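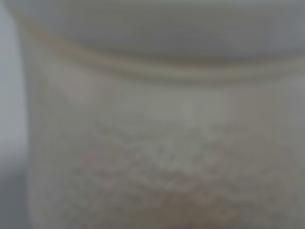 Moisture Loss from Bread Kept in Closed and Vented Containers

Teresa Hegarty
Food Science, second year project
Submitted April 24, 2022

1. Aim

The project measured how much weight sliced white bread loses in storage, and whether a vented lid delays mould long enough to make up for the faster drying.

2. Background

Bread goes stale in two ways. Water leaves the crumb, first into the crust and then into the air, and the starch slowly returns to a more ordered form. The second change takes place even when no water is lost, so weight alone does not measure staleness. It was used here as the only quantity the teaching laboratory could record daily without cutting into the sample.

3. Method

Loaves were bought on the morning of each run and the end slices discarded. Each sample was trimmed to 200 g and placed in one of three conditions: a closed Vatus container, a Naylor container with the lid vent open, or an uncovered plate as control. The samples stood on the same shelf, out of direct sunlight, for 7 days. They were weighed once a day at the same hour, in the same order, with the lid off for as short a time as possible. The full run was carried out 2 times.

Mould was recorded by eye as present or absent. Any sample showing growth was sealed, weighed inside its bag and not opened again.

4. Results

The control lost weight fastest, and most of the loss fell early in the run. The vented samples lost weight steadily. The closed samples changed very little, but condensation formed under the lid and mould was present on day 5 in both runs. No mould was seen on the vented samples or the control.

5. Sources of error

Room humidity was not controlled. Opening the lids for weighing let damp air out of the closed containers, so their true loss is probably lower than recorded. The two containers also differ in volume, and this was not corrected for.

6. Further work

A repeat in May would use one container type with the vent taped shut for half the samples, and a humidity logger on the shelf. A firmness test on the crumb should be added if the equipment is free.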